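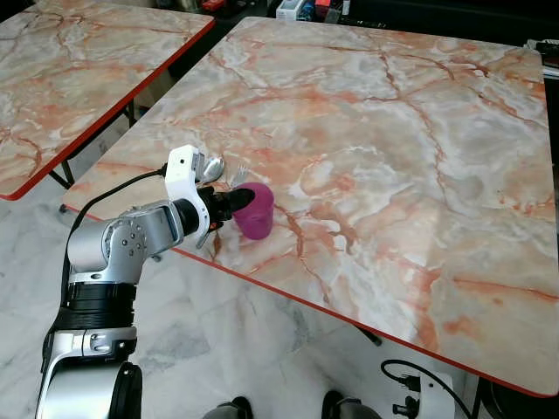
Fig. 1. Cup, spoon and fork on a marble-patterned tabletop.

Unit 2: Clearing and Surface Care
Notes by Sombat Wongsuwan, Hurkex Hospitality Program

2.1 Printed patterns
A printed top is treated according to its surface coating. The pattern tells you nothing about the material underneath. The top in Fig. 1 has a pale ground with orange-red and rust-colored veins. Sauce and tea marks are hard to find on a print of this kind. Check it from a low angle against the light, then pass a dry hand over it.

2.2 Order of clearing
Flatware goes first, then cups. Pick up spoons and forks by the handle. In Fig. 1 the fork lies behind the cup and is partly hidden by the rim, so a person clearing from the cup side may miss it. Look behind every upright item before wiping.

Hold tumblers by the lower half. Translucent plastic shows scratches and should not be stacked with flatware inside.

2.3 Wiping
Mix 2 ml of neutral detergent in 1,000 ml of warm water. Apply with a folded cloth, not directly to the top. Work from the far edge toward the near edge in straight, overlapping passes. Leave dried spots under the damp cloth for 30 seconds and repeat if needed. Dry with a second cloth. No scouring pads on printed tops.

2.4 Terms
Ground: the base color of a print.
Veining: the branching lines over it.
Flare: outward widening of a cup at the rim.

Reading for Unit 3: Nuttall handout, section on trays.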